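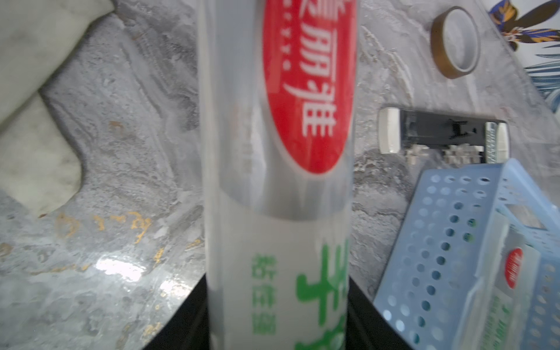
Naseck cling film dispenser, six months in

I've lost more arguments with cling film than I care to admit. It sticks to itself, it sticks to my sleeve, it sticks to everything except the bowl of leftover rice I'm trying to cover. So when I saw the Naseck wall dispenser on offer for £18 I bought it on the spot, with very little thought and no measuring whatsoever.

The measuring would have helped. It takes rolls up to 30 cm wide, and the big catering roll I had in the cupboard was wider than that, so the poor thing sat empty on the wall for a week until I finished the old roll off by hand (grumbling the whole way). Check yours first!

Putting it up was easy enough. You get 2 brackets, a little bag of screws and some sticky pads if you rent or just can't face drilling. I went with the pads. They held nicely until the kettle steam got at them, then one side began to sag, and I ended up drilling after all. My fault really -- the leaflet does say to keep it away from the kettle.

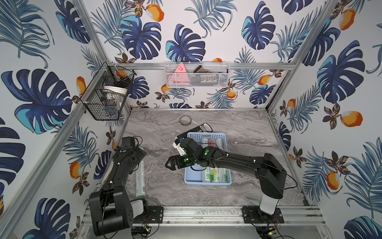
The cutter is the bit I love. It's a slider that runs along a track, so you pull out what you need, press the film down and zip across. No teeth, no bleeding knuckles. It was a bit stiff for the first few days and then loosened up, and it still cuts cleanly now. My old Kavico box had a metal strip that went blunt before the film ran out, and I used to finish the job with scissors.

Foil is another story. It'll cut the thin stuff, but anything thicker bunches up at the end of the track and you get a ragged corner. Baking paper is fine if you go slowly.

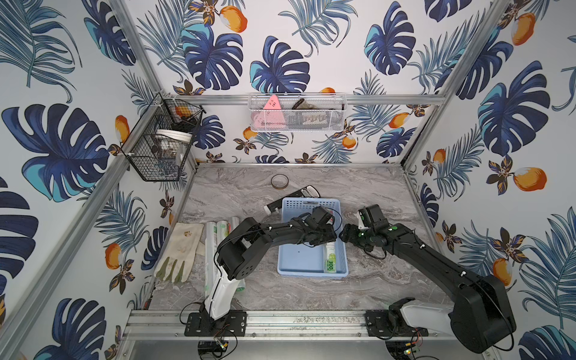

Adebisi wrote in to say theirs does the same with foil, and that going right to left sorted it, though they'd switched to the Orkside one by then and wouldn't go back. I tried right to left last night and it is a bit better, I'll give them that. I had a look at the Orkside too, but it sits on the worktop and I haven't got the space with the bread bin there.

Refilling is fiddly. The end caps have to go in the right way round, and the arrows are moulded in the same white plastic as everything else, so I've put a dab of red nail varnish on mine. The lid also drops on your fingers if you don't push it right back till it clicks.

Would I buy it again? Yes, at that price, for film. I still keep the foil in the drawer.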